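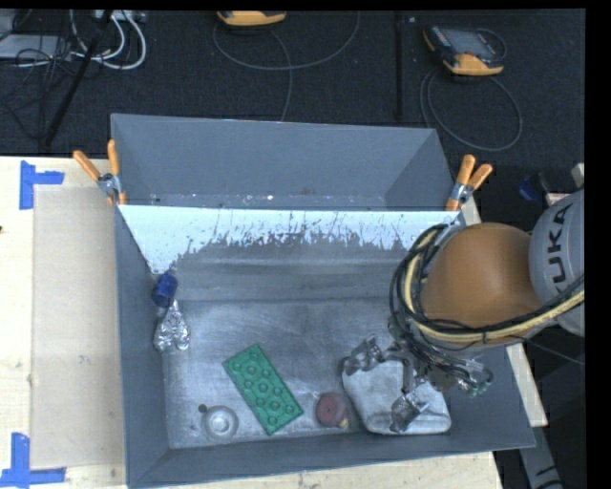

Around Town

The Drurton swap shelf is moving, and I for one am thrilled

If you've walked past the old feed store on Ahmadpour Street this month, you've probably seen the paper taped up in the window. The Drurton swap shelf is leaving the library hallway and getting a room of its own in there, opening in November. I stopped in on my way home to find out more and ended up staying until it got dark, so this is going to be a bit longer than my usual items.

For anyone new in town, the swap shelf is the thing by the library restrooms where you leave what you don't need and take what you do. Paperbacks, mostly, and jigsaw puzzles, and a truly amazing number of mugs. I've gotten two good lamps off it and a waffle iron that I still use (the lid sticks, but I know how to jiggle it). It started as a single bookcase and it has been spilling onto the floor for as long as I've lived here. Last winter the library asked for its hallway back, very nicely, because people couldn't get a stroller past the board games.

The new room is at the back of the feed store, through the side door on Ahmadpour. Don't go to the front, it's still locked and the bell doesn't work. It's a good size and it has a window, and somebody has already painted the walls a yellow I would call mustard and the people painting called honey. The floor slopes a little toward the alley. There's heat, which was my first question, and a sink, which I hadn't thought to ask for.

The rent is 75 dollars a month, and the first stretch of it is being covered by Clollura, the garden supply place out by the highway, which is also lending the shelves. After that it's down to the coffee can by the door. I put in a five and felt pretty good about myself until I remembered the waffle iron.

A few rules are changing, so read this part even if you skip the rest. You can bring up to 3 bags at a time. If you have more than that — say you're clearing out a whole house — leave a note in the box and you'll get a call to set up a time. No mattresses, no car seats, no paint, no tube TVs. Small kitchen appliances are fine if they work, and there's going to be an outlet on the wall so you can prove it. Clothes are allowed now! They never were at the library. They need to be clean and folded, please, and kids' things go on the low shelf so kids can dig through them.

Hours will be 9 in the morning until 6, and there's talk of one late evening for folks who work over at the Bimix plant and can't get there during the day. I hope that happens. My neighbor works second shift there and has never once made it to the shelf while it was open, and she has an entire closet of yarn she'd love to hand over.

The move itself is still a little up in the air. The plan is to box up everything in the library hallway and carry it down the hill, and they'd like 60 boxes, the sturdy kind with handles if you can get them. The grocery store is saving some. Bring yours to the side door any afternoon, flattened, and lean them against the wall under the window. There are 200 jigsaw puzzles waiting to go (I asked twice, that is the real number), and they would love to have someone check the pieces on a few of them before they get moved. I said I'd take the lighthouse one. I already regret it, it's nearly all sky.

The library is keeping one small rack of paperbacks by the front desk, so if you only ever go for the mysteries you won't have to change your habits. The seed packets are staying at the library too, in the same drawer as before.

Parking by the feed store is tight. There are a few spots on the alley side, but the bakery truck uses them until midmorning, so I'd walk if you can, or leave the car at the ball field and cut through.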